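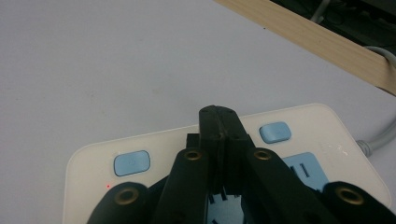 Weiße Steckdosenleiste auf heller Tischplatte

Steckdosenleisten im Haus: Was bei der Prüfung im Februar zu beachten ist

Mittwoch, 6. Februar 2019

In der Wohnanlage Dristow werden in diesem Monat die elektrischen Anlagen in den Gemeinschaftsräumen geprüft. Beauftragt ist die Firma Stendness, die auch die Zählerschränke in den Kellern wartet. Geprüft werden die Waschküchen, die beiden Werkräume, der Fahrradkeller und der Gemeinschaftsraum in der Krajewska-Straße. In die Wohnungen kommt die Firma nur nach Anmeldung.

Der Altbau wurde 1975 bezogen. Die Leitungen in den Wohnungen stammen zu einem großen Teil noch aus dieser Zeit und sind für weniger Geräte ausgelegt, als heute üblich sind. In vielen Zimmern gibt es nur zwei Steckdosen, in den Küchen selten mehr als vier. Entsprechend viele Verlängerungen und Mehrfachsteckdosen sind in Gebrauch. Das ist zulässig, solange einige Regeln eingehalten werden.

Mehrfachsteckdosen dürfen nicht hintereinander gesteckt werden. Wer eine Leiste an eine zweite Leiste anschließt, belastet die erste und die Wandsteckdose mit allen Geräten zusammen. Die meisten Leisten sind für höchstens 3.500 oder 3.680 Watt zugelassen, der Wert steht auf der Rückseite oder am Stecker. Ein Wasserkocher nimmt 2.000 Watt und mehr auf, ein Heizlüfter ebenso. Beide zusammen gehören nicht an dieselbe Leiste. Waschmaschine, Trockner und Geschirrspüler werden direkt an die Wandsteckdose angeschlossen.

Leisten sollen frei liegen. Unter Teppichen, hinter Vorhängen oder unter Kissen staut sich die Wärme. Wird eine Leiste im Betrieb deutlich warm, riecht sie oder ist das Gehäuse verfärbt, muss sie vom Netz und wird nicht weiter benutzt. Dasselbe gilt für lockere Kontakte und für Kabel, deren Mantel brüchig ist. Geflickt wird nicht, auch nicht mit Isolierband. Alte Leisten können kostenlos auf dem Wertstoffhof Nakivine abgegeben werden. In den Hausmüll gehören sie nicht.

Im Bad haben Mehrfachsteckdosen nichts zu suchen. Für den Balkon sind nur Leisten geeignet, die ausdrücklich für den Außenbereich zugelassen sind, erkennbar an der Angabe IP44 oder höher.

In den Gemeinschaftsräumen gilt zusätzlich: Private Leisten und Verlängerungen, die fest im Raum verbleiben, müssen bis zum Prüftermin entfernt oder der Hausverwaltung gemeldet werden. Gemeldete Geräte werden mitgeprüft und erhalten eine Plakette. Was ohne Plakette im Raum liegt, wird eingesammelt und bis Ende Februar im Büro aufbewahrt. Das betrifft vor allem die Werkräume — dort lagen bei der letzten Begehung mehrere Kabeltrommeln, die keinem Nutzer zugeordnet werden konnten. Kabeltrommeln müssen beim Betrieb größerer Geräte übrigens ganz abgewickelt werden.

Während der Prüfung wird der Strom in den betroffenen Räumen abschnittsweise abgeschaltet. Die Waschküchen sind dann jeweils einen Vormittag lang nicht nutzbar, die Aushänge mit den genauen Zeiten hängen an den Haustüren. Bitte keine Wäsche in den Maschinen lassen. Die Treppenhausbeleuchtung und die Aufzüge sind nicht betroffen.

Wer die Steckdosen in der eigenen Wohnung prüfen lassen möchte, kann das im selben Zeitraum erledigen. Eine Anmeldung ist im Büro möglich, persönlich oder mit dem Zettel, der im Eingang ausliegt. Für alle 137 Wohnungen reicht die Zeit nicht, Stendness hat dafür 20 Termine freigehalten. Vergeben werden sie nach Eingang. Die Prüfung dauert je nach Größe der Wohnung eine halbe bis eine Stunde. Für Mieter entstehen keine Kosten, Reparaturen an der festen Installation trägt die Verwaltung. Eigene Geräte und Leisten werden dabei nicht geprüft.

Noch ein Hinweis zu den Sicherungskästen in den Wohnungen: Sie müssen zugänglich bleiben. Ein Schrank davor ist ein Problem, wenn es schnell gehen muss — und die Prüfer rücken keine Möbel. Wer noch Schraubsicherungen hat und Ersatz braucht, bekommt ihn in den gängigen Größen im Büro, dienstags und donnerstags bis 17 Uhr.

Die Ergebnisse für die Gemeinschaftsräume liegen nach Abschluss im Büro zur Einsicht aus.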